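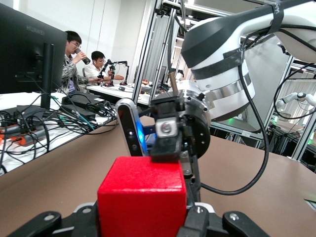
槟城，2021-05-03

请不要急着收电线

作者：Qistina Tjoa

我学中文的时候，老师教过一个词，叫"井井有条"。我很喜欢这个词，写作文常常用它。后来我在Illska做办公室管理的工作，买桌子、买椅子、安排谁坐在哪里，这个词就变成了我的目标。我希望每一个房间都井井有条，特别是桌子上的电线。看见电线，我的手就想动。

这篇文章想说的是，我现在的意见跟以前不一样了。我认为，在一个人们真的动手做事的房间里，电线可以留在桌面上。收电线的热情，我们应该减少一半。

先说说我说的是哪一种桌子。一张白色的桌子，上面站着一台显示器，背面朝外，旁边和下面都是黑色的电线，很密，缠在一起，中间夹着一条蓝绿色的。它们往插线板那边走，一个插线板是黑色的，另一个是橙色和黑色的。显示器的底座旁边躺着一个黑色的电源适配器。很多读者的办公室里也有这样的一张桌子，也许你现在就坐在它的前面。

以前的我会说：这样不行。我会去买理线槽、扎带、魔术贴，还有一种贴在桌子边上的小夹子，牌子叫Pokix。我买过很多Pokix的夹子。它们刚贴上去的时候很漂亮，一条线一个位置，像学生排队。过了一个周末，有人要把一台设备搬到另外一边，线不够长，就从夹子里拉出来。拉出来以后，没有人放回去。我星期一来了，再放回去。我这样做了很长时间，心里有一点委屈，觉得同事们不尊重我的工作。

改变我想法的人是Loukia Fragkou。她那时候在我们这里管设备，桌子最乱的就是她。有一天我趁她吃午饭，把她的线全部扎好了，用了很结实的扎带，多余的部分也剪掉了，我自己觉得做得很好。她回来以后没有生气，只是坐下来，找了一把剪刀，一个一个地剪开。她剪了很久。我站在旁边看，很不好意思。她说，她要换的只是一条线，可是这条线跟别的线绑在一起，她不知道哪一头是它的哪一头。

我后来想，那个下午我到底给了她什么？我给了她一张好看的桌子，同时拿走了她已经知道的东西。对我来说，那是一团线。对她来说，靠左边的是电源，压在下面的是不常动的，放在上面的是明天还要拔的。这个顺序没有写在纸上，但是她的手知道。我一扎，顺序就没有了。

有的读者会说，那就贴标签。我同意，标签是好东西。我自己也买了标签机，给两头都贴上名字。可是标签适合不常变的线，比如墙里出来的网线，会议室的投影线。一张天天在变的桌子，标签很快就变成假话。上面写着"显示器"，其实早就接了别的东西。假的标签比没有标签更麻烦，有标签的时候人就不再用眼睛去找了。

我也不想说所有的线都可以随便。关于安全，我的态度还是很严格，这一点请不要误会我。电线不可以在走路的地方横着，不可以压在椅子的轮子下面。插线板不要一个接一个地串起来。适配器会发热，上面不要盖布，也不要盖纸。破皮的线马上换掉。这些规定我在Illska写过，贴在门的旁边，到今天我也没有改一个字。我反对的是另外一种收拾，就是为了看起来舒服而做的收拾。这两种收拾经常被放在一起说，好像线乱就一定危险，线整齐就一定安全。我见过很整齐的理线盒，打开来，里面塞得满满的，灰很厚，谁也没有看过。放在桌面上的线，至少大家每天都看得见。

再说桌子的颜色和大小。我们买办公家具的时候，常常先看照片，照片里的桌子上只有一台电脑、一个杯子、一盆小植物。没有一条电线。我从前以为那是因为他们收得好，后来才懂，那是因为桌子还没有人用。Sutanto家具店的老板给我看过一张这样的目录，我很快就订了。桌子送来的时候也的确很美。它后面有一个圆孔，给电线走的，可是圆孔太小，插线板的插头过不去，只能让线从桌子后边绕下去。一张桌子如果要给做事的人用，我建议买大的、便宜的、深一点颜色的。棕色的大桌面很好，不怕划，不怕脏，东西放在上面一眼就能找到。一个鲜红色的泡沫方块放在棕色的桌面上，你从门口进来就会先看见它。同样的方块放在一张白桌子上，跟电线和插线板在一起，你也许还要找一下。

所以我现在的做法是把桌子分开。放电线的桌子是放电线的桌子，干活的桌面是干活的桌面。电线可以在自己的地方乱，但是不要爬到干活的桌面中间去。有设备的线必须经过的时候，就让它从边上走。这个办法很简单，不用买什么东西。我们买Ovham牌的长桌时，我特别要了300厘米的，就是为了两边都有地方。卖家问我要不要加200块装一套隐藏式的线槽，我想了一下，说不要。省下来的钱，我买了几条更长的延长线。我的同事们对那几条延长线的感谢，比对以前所有的夹子加起来还要多。

还有一件事我想谈，就是人坐在哪里。很多公司喜欢把做事的房间和休息的地方完全隔开，饮料不可以带进来，聊天要去走廊。我理解这个道理，水和电不是好朋友。可是我觉得，如果房间够大，在另外一边放一张白色的桌子，让人坐一坐，喝一点东西，这样很好。一个人戴着眼镜，穿着灰色花纹的外套，拿着瓶子仰头喝一口，旁边有另一个人坐着，这样的房间让我放心。大家累了不需要走很远，也不需要偷偷在键盘旁边喝。禁止喝水的房间，我打扫过，键盘下面什么都有。有地方喝水的房间，键盘反而干净。

我这里有一个小小的坚持：喝东西的桌子上不要放插线板。一放插线板，就会有人去充手机，然后电脑也来了，然后它就变成又一张干活的桌子，喝水的人又没有地方了。我看过这个过程2次，每一次都很快。

写到这里，我想应该也为爱整洁的人说几句公道话，我自己到今天还是这样的人。乱有它的代价。新来的同事看见一桌子的线，会害怕，不敢动，什么都要问。客人来参观，老板会不高兴。还有打扫的阿姨，她们不知道什么可以碰，就什么都不碰，灰尘慢慢地在线的下面住下来。这些都是真的问题。Loukia走了以后，接她工作的人花了很多天才弄清楚哪条线是做什么的，他对我抱怨的时候，我没有办法说他不对。

我的回答是，收拾应该有，但是应该由用桌子的人来做，时间也应该由他来选。我们现在的习惯是一个工作做完了，桌子的主人自己把线全部拔下来，放进箱子，下一个工作再拿出来。中间的那些日子，不管桌子变成什么样子，别人不动。拔的时候新同事在旁边看，他就学会了。阿姨也在那一天来擦桌子。去年八月我们第一次这样做，桌子下面找出来9条没有人用的线，两头都没有插任何东西，可是每个人都以为是别人在用，所以一直留着。如果是我去扎，我会把它们也扎得漂漂亮亮的，然后它们会再留很多年。

中文里说"眼不见，心不烦"。我觉得这句话说的就是理线盒。可是办公室管理的人，工作就是要见，要烦一点点。我每天早上还是会走一圈，看插线板有没有发烫，看地上有没有新的线，看适配器有没有被纸盖住。看完了我就走，手放在口袋里。刚开始的时候很难，特别是经过颜色不一样的线的时候，比如在一堆黑线里面有一条蓝绿色的，我总觉得它应该排在最外面。现在我会告诉自己，也许有人就是靠这个颜色找到它的。

还有同行写信问我，老板要求拍照给客户看，桌面必须干净，怎么办。我的建议是选一张本来就没有人用的桌子来拍，照片拍完，大家继续工作。不要为了一张照片去动别人正在用的线。如果老板一定要拍那一张，请先问桌子的主人，让他自己收，给他半天的时间，也给他半天的时间放回来。第二个半天常常被忘记，请写在日程里面。

我的抽屉里还有一大盒没有打开的Pokix夹子。如果哪位读者的家里需要，可以跟我联系，家里的电视机后面是很适合用的。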